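The Secret Life of Insoles

Sointu Koivisto can tell you a good deal about a person from the underside of their foot, or at least from the thing it has been standing on. She has spent 15 years mending and refitting shoes in Clamthorpe, and the first thing she does with any pair that comes over the counter is reach in and pull out the insoles.

"Look at that!" she says, holding up one from a walking shoe, with a dark thumbprint of a hollow under the big toe and a heel worn almost to paper. "That's a whole winter of somebody pushing off on the left."

I came to her shop with a pair of trainers I was ready to throw out. They had gone flat and a bit whiffy, and I'd already picked their replacements. Sointu had the insoles out in seconds, flexed the soles, ran a finger along the stitching and handed them back. The shoes were fine. I needed new insoles, and I needed to stop drying the old ones on a radiator (guilty as charged).

It's a lovely little subject once you fall into it. Insoles come in foam, felt, cork, leather, wool and combinations of all of them, and each has its fans. Felt is warm and soft but packs down fast. Cork takes a week or two to get used to and then feels as though it was made for you. Sointu wears wool from December until the frost is gone and swaps to thin leather after that, and she'll happily talk you through the changeover for as long as you let her.

Her neighbour in the trade, Jad Azar, runs the repair evenings over in Storkham, and he's the one who got me cutting my own. You buy a size too large, lay the old insole on top, draw round the toe and trim a little at a time. "Go slowly at the front," he told me, while I hacked away far too keenly with the kitchen scissors. My first pair came out with toes like a 50p piece. The second pair were a joy, and I've worn them on every walk since.

Jad's other great passion is the pairing up. At his busiest evening he had 66 loose insoles on the go, and a left from one brand looks maddeningly like a left from another until you try to get it into the shoe. His answer is to work on a tray, one pair at a time, with nothing else on it. The edge stops things sliding off, you can turn the whole lot round to get at the other side, and when you need the table back you just pick it up and put it on the floor.

I pinched the idea straight away. A tea tray is perfect! Lay both insoles out, white ones especially, and every seam and scuff shows up against the wood. Keep a bin within reach for the trimmings, which otherwise get absolutely everywhere, and I do mean in the butter.

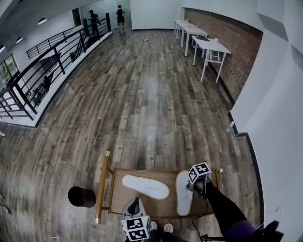 A pair of white insoles on a wooden tray, with an open black container on the floor beside it.

Washing is simple enough. Lukewarm water, a drop of mild soap, an old nailbrush, then a rinse and a press between two towels. Dry them flat, somewhere airy and out of the sun. Leather ones only want a wipe with a damp cloth. Sointu sprinkles a little bicarbonate of soda over foam insoles and leaves it overnight, then knocks it off outside the back door in the morning.

To get them back in, curl the sides up slightly and slide the toe end home first, then smooth the heel down with your knuckles. If the front rucks up, take it out and trim off another sliver. It's tempting to let your foot flatten the fold for you, and you'll have a blister by lunchtime.

As for my trainers, they're by the front door with fresh insoles in. The replacements went back to the shop, and I spent part of the refund on a sheet of cork and a decent pair of scissors. My brother's walking boots are next, if he'll let me have them for an afternoon.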